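About us

Senard Computer Repair and Recycling
Molthorpe and Drendasdale

Senard repairs, rebuilds and resells desktop computers. We also strip machines that are past repair so the parts can go into others. The workshop is on the ground floor at Molthorpe, with a smaller drop-off counter at Drendasdale that opens in the afternoon.

The business was started by Ánh Phan and Quang Võ, who had both worked in school IT support and were tired of seeing whole rooms of computers thrown out over a dead power supply or a full hard drive. They rented half a garage, put up shelving and began collecting old office machines from around the neighbourhood. The first year was mostly sorting. The second year they moved to the present building, which used to be a tile showroom and still has several kinds of floor.

There are now 5 of us. Ánh runs the bench and does most of the board-level work. Quang handles pickups, data wiping and the paperwork that goes with it. Mỹ Nông is at the front counter and writes the quotes. Trinh Đỗ tests and grades parts, and Lộc Huỳnh looks after the Drendasdale counter and the online listings.

What we do

Most of our work is ordinary desktop repair for homes, small offices and schools: machines that won't start, machines that shut down when they get warm, failed drives, noisy fans, broken ports. We give a written quote before any work begins. If the repair would cost more than the computer is worth we will tell you, and you can take it home or leave it with us for parts.

We do laptops as well, but only batteries, memory, drives and keyboards. We don't do phones or tablets. For televisions and printers, please try the municipal depot.

Rebuilt desktops are sold from the front room with a 90-day warranty. Each one has a card taped to the side with the processor, memory and drive written on it, along with the initials of whoever tested it. Last year we put nearly 900 rebuilt computers back into use, a good share of them through the Nghiêm Learning Centre, which lends them to adult students for the length of a course.

How a computer gets through the shop

Everything is logged at the counter and given a number. Drives come out first and go to Quang's cage to be wiped, or drilled if they can't be wiped. If you want a certificate, ask for it when you drop off – we can't issue one afterward.

The case is then blown out and the machine is tested on the bench with a known good power supply. If it runs, it gets cleaned, has fresh thermal paste applied and goes into the test rack for 42 hours. If it doesn't run, we pull the memory, then the cards, then the processor, and try each of them in a board we trust.

The boards

Motherboards are the part of the job customers ask about least and we spend the most time on. An older board with good capacitors and straight pins is worth keeping, and matching it with the right processor and memory is what makes a rebuild possible. Trinh goes over every one under the lamp before it is graded. She looks at the tops of the capacitors for bulging, at the slots for grit and at the area around the socket, where old paste tends to spread. A processor like the one in the middle of the green board here, with residue smeared over part of its metal top, gets wiped down with isopropyl alcohol and a lint-free cloth before anyone tries to read the markings. Boards that pass are bagged and shelved by socket type. Boards that fail lose their batteries and are sent to a metals refiner.
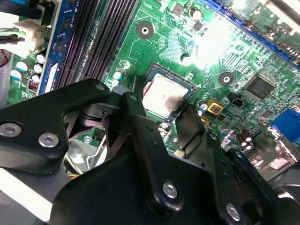

Memory is handled separately and tested overnight. It is the part we are most often short of, so a board that arrives with even one module still in its slot, as this one has with the blue and black stick near the power connector, is checked in twice: once for the board and once for the memory. Loose modules are welcome at either counter. Please put them in an anti-static bag if you have one, or wrap them in plain paper. Sandwich bags and cling wrap are hard on them.

We keep a parts shelf of more than 2000 tested items. You can phone ahead to ask whether we have something. Mỹ will check the shelf and hold it for you until closing the next day.

Dropping off

Desktops, cables, keyboards and flat monitors are taken free of charge. There is a small fee for the old heavy monitors. Bring the power cord if you still have it, and write down any password we'll need for testing.

Page updated 9/28/25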